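Puppy foundation course, handout 2: Settle on a mat
Instructor: Nadhirah Sopacua
Ploltmont hall, 24/01/2026

Read this before class and bring it with you. Handout 1 covered name recognition and taking food gently. If your pup still snatches, go back to page one of that handout and do a few days of it before starting here.

## What we mean by "settle"

The pup goes to a mat, lies down, and stays there with a loose body until you say it can get up. We are teaching a place to be calm, so a slumped hip, a chin on the floor and slow blinking all count for more than a quick, tidy down. A pup that is lying flat but staring at your treat pouch is waiting for food. That is a fair start for the first session and should fade by the second week.

Settle is separate from "stay." We teach stay in the July block, with distance and with you out of sight. Please don't mix the two words at home.

## What to bring

- A mat or folded towel the pup doesn't already sleep on
- 40 small treats, each the size of a pea
- A flat collar or harness and a fixed lead (no extending leads in the hall)
- A chew for the rest period
- Water and a bowl

Cut the treats at home. Soft food works better than biscuit for this exercise because the pup can swallow it and carry on. Take the amount out of the day's meals.

## Stage one: the mat pays

1. Put the mat down while the pup is watching. Say nothing.
2. The moment a paw touches it, mark with "yes" and drop a treat on the mat.
3. Keep dropping treats on the mat, one at a time, while the pup stays on it.
4. Say "free" and toss a treat a short way off.
5. Wait for the pup to come back to the mat on its own.

Don't point, pat the mat or tug the lead. If the pup wanders and doesn't come back, pick the mat up, take a short break and put it down again somewhere closer to you. Most pups work this out in the first session. Some of the herding breeds offer a paw and then bounce off; feed those pups faster and lower.

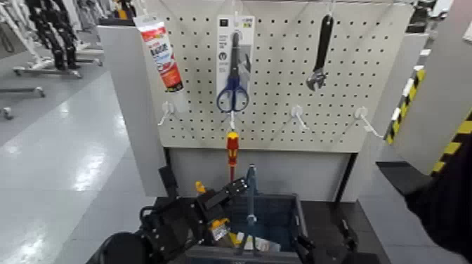
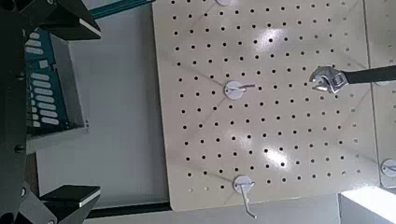
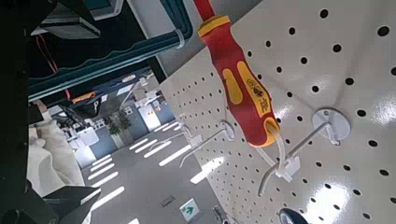
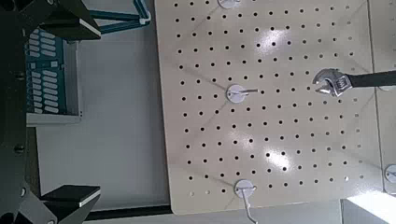
## Stage two: lying down

Once the pup is going to the mat without thinking about it, slow down. Wait for a sit, mark and feed. Then wait for a down. If you have already taught the word "down" you may use it once, but leave a few seconds first to see what the pup offers.

Feed low, between the front paws. A treat delivered from above brings the head up and the rest of the dog follows. When you see a hip roll to one side, give two treats in a row.

The order we want is:

- paw on mat
- all four paws on mat
- sit or stand still
- down
- down with a hip rolled over

Move along the list only when the last step has gone well in two different rooms.

## Stage three: adding the word

Say "settle" as the pup is walking toward the mat, then mark and feed once it is down. After a few days you can say it before the pup moves. Everyone in the house needs to use the same word. Dastance, the collie pup from the last intake, had three words for the same mat and did none of them until the family chose one.

## Stage four: time

Stretch the gap between treats. Count in your head and vary it: 5 seconds, 12, 8, 20, 3. If every gap is longer than the one before, the pup notices and gets up. Aim for 40 seconds without food by the end of the second week. Stop there for pups under four months.

## Common problems

**Chewing the mat.** Use a thinner one and feed a little faster. Give the pup something of its own to chew at the end of the session.

**Barking at you.** The gap is too long. Halve it and build up again.

**Falling asleep.** Leave the pup alone. You are done for the day.

**Getting up when you move.** Shift your weight, feed, shift again, feed. Then one step. Yeoh, the terrier some of you met at the open evening, needed a week on one step.

**Ignoring the mat outdoors.** Normal at this age. We will take the mats out to the Sernenness path in week five. Until then keep it indoors.

## Homework

Two sessions a day, three minutes each. One should be somewhere dull and the other while a person is doing something ordinary nearby, such as folding washing or making tea. Write down the longest calm gap from each session and bring the sheet next time.

No homework on any day the pup has had a vaccination or an upset stomach.

Next handout: walking past another dog on a loose lead.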